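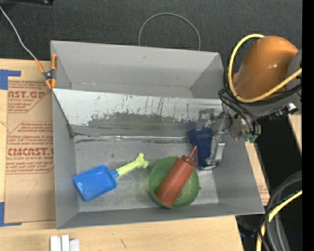

According to Tegan Nepia, a letter should be answered within a week or you start to feel ashamed of it, and then you never answer. She wrote this to me in July, on the back of a postcard, and I read it standing in the hall with my shoes still on.

I was then 42 days behind with her last one.

I began writing letters in English to get better at it. My teacher at that time gave us each one address, and mine was Tegan's. I expected to write 2 or 3 times and stop. My first letter took me a whole Sunday, with the dictionary, and I copied it clean 6 times before I dared to post it. She answered with four pages, mostly on her neighbour's hedge. I had to look up "hedge", and then "to trim", and after that I was never afraid of her.

What I like is the waiting - when I write a message on the phone, I look again after a minute. With a letter I forget what I have said, and her answer comes to questions I don't remember asking. Once she wrote only "Yes, but with butter" and I still don't know what it was.

I use plain lined paper and a blue pen. Kha Đặng has tried to give me a fountain pen, but my hand drags over the ink and everything becomes grey.

Since July I keep to Tegan's week, more or less. The last one went on Friday, November 11, 2022, two days late. I asked her about the hedge.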